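Clernance review (PC)

Clernance puts you in charge of a lighthouse in 2047 and then hands you the paperwork. I put in 19 hours, eight of them enjoyable.

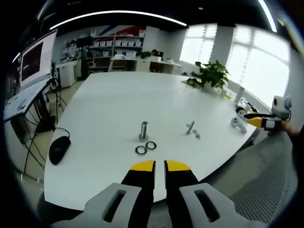
Dušan Jireš: You skipped the fog missions, didn't you? Best part of the game.

I played them, Dušan. Twice, thanks to the autosave.

Prinport, the harbor hub, looks lovely and loads like a tax office.
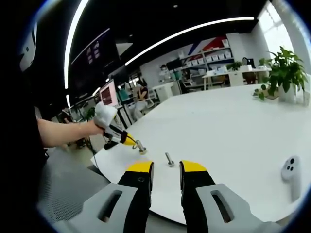

Bolts and a white table.

The Zelenák patch in August fixed the map, mostly, though the ferry still sails

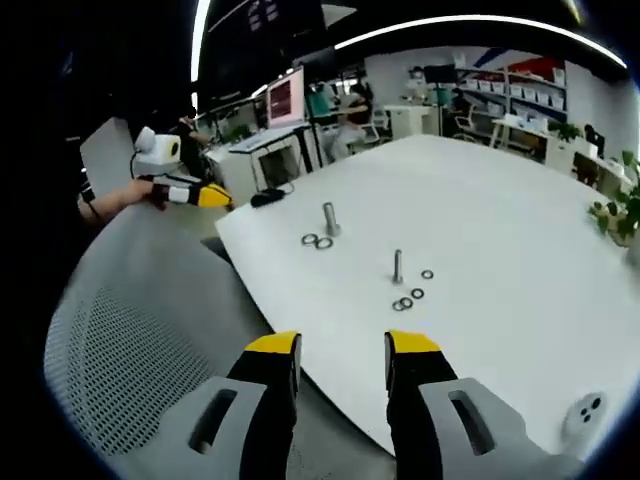
through the pier if you call it after dark. Combat is a flare gun and good intentions. Score: 8 out of 10, minus one for the ferry.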